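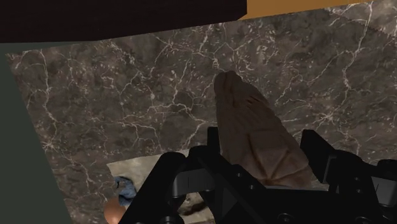 **Ticket 451: wrist view episodes rejected by the grasp labeler**
Opened by: Timo Reinholz
Queue: Gourlay sim data
Status: open, workaround in place

Hi all, logging this before I forget what I changed! I've been generating pick episodes in the sim for the Clinoda training set, and the labeler keeps throwing out the ones on the dark marble counter. I ran a batch of 50 overnight and came back to a pile of "no gripper contour" warnings. Same arm, same script, same everything as the pale countertop batch, which went through without a peep.

**What I tried first**

- Restarted the labeler (you never know).
- Reran the same seeds. Same episodes rejected, so at least it's consistent.
- Swapped the wrinkled brown object for a plain block. Still rejected, so I quit blaming the poor wrinkly thing.
- Turned the lights up in the scene config. Fewer warnings, but I don't love this one, see below.

**What I think is going on**

The fingers are matte black and the stone is charcoal and brown with pale veins running all over it. The labeler goes looking for the finger edges and I'm pretty sure it grabs a vein instead, because when I turned on the debug overlay the "finger" it had drawn was wandering off across the counter like a river on a map. The pads, the linkages and the body all run together into one dark blob too, so there isn't much for it to hang on to.

Brightening everything helps, but then we've got a training set where every kitchen is lit like a dentist's office. The dim ones are the ones we wanted.

**Workaround**

I stopped asking the labeler to find the fingers in the picture at all. The sim already knows where they are! I'm writing out the finger mask with each frame and feeding it straight in. You need the Ernetti exporter from March or later, and this in the job file:

```
finger_mask: from_sim
contour_search: off
```

I ran 4 of the rejected seeds this way and 3 went through. The last one failed on a missing depth file, and that's a different headache (my disk quota, I think).

---

**Comment, Amra Karagiannis**

Nice, I'd go with this. Please don't delete the rejected frames though, I want them for the Prirnside comparison. Also, does the mask line up once the object hides part of a finger? I had trouble with that on the old exporter.

**Reply, Timo**

Good catch, I only looked at the open-hand frames. I'll step through some closed ones this afternoon and post the overlays in the ticket. Rejected frames are staying put, they're in the batch folder under `held_back`. Leaving this open until the full batch has been rerun and the quota thing is sorted.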